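From the Woltora House newsletter

The bench at the foot of the bed

Many of you have written to ask about the bedrooms, so in this issue I will write about a piece of furniture which usually gets no attention at all. I mean the bench at the foot of the bed. We have put benches in the rooms on the upper floor of Woltora House, and after a winter of living with them I have some opinions.

When I moved to this country I did not know such benches from home. We had a chair in the corner, and on the chair there was always a mountain of clothes. My first thought was that a bench is only a longer chair, and that the mountain will be longer too. For the first weeks this was true. Then we made a small rule for the house: a thing may lie on the bench during the day, but in the evening it must go to its place. Folded things go into the cupboard and worn things go to the wash. The rule is easy to forget, but it works better than I expected.
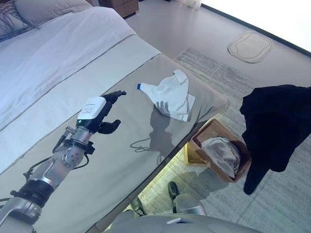 The grey bench, with a white cloth still to be folded.

The covers are a pale grey. I wanted a darker colour, because I was afraid of marks, but the pale one goes better with the runner on the bed and with the grey and beige pillows. The fabric came from Flamance, who sent us 3 samples to try. I advise everyone to ask for samples and to look at them in the morning and also in the evening with the lamps on. One of ours was very nice in the morning and quite green at night.

To keep the bench in good condition we do only simple things. Once a week it gets the vacuum cleaner with the soft brush, along the seams first and then over the top. For a fresh mark we take a white cloth, a little damp, and press it on the place. Please do not rub. I rubbed once, with a blue cloth, and I was sorry for a long time. The white cloths are washed apart from the towels and without softener, and we fold them in half and then in half again so that they fit in the basket on the landing. 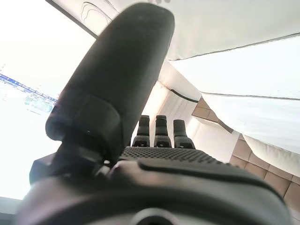

About the bed itself there were also questions. The duvet cover is white in every room, and it will stay so, even if some guests find it a bit cold. White can be washed hot, and when one cover is worn out we can buy another and it will match. The runner is there for colour, and it also protects the duvet when somebody puts down a bag. If you sleep in the room, you may take it off and lay it on the bench for the night – this is the one exception to our evening rule.

How much space do you need for a bench? I have measured our smallest room, where you can still walk past with a suitcase, but only just. If your room is narrow, I would first put some cardboard on the floor in the size of the bench and live with it for 2 days. You will soon notice if your knees meet it. We did this in the room with the sloping ceiling, and there the bench was finally not bought.

The price was a surprise to several readers. Our benches were second-hand, from the Pillai sale rooms, and the new covers cost 125 for each bench, with the work included. The legs needed only wax.

In June the last bedroom will be painted, the one on the Grarero side of the house, and I still have not chosen the colour for the wall behind the bed. If you have a pale grey bench or bed and a wall colour you are happy with, please write to me and tell me the name of the paint. A small painted card in the post would be even better, as colours on my screen are never right.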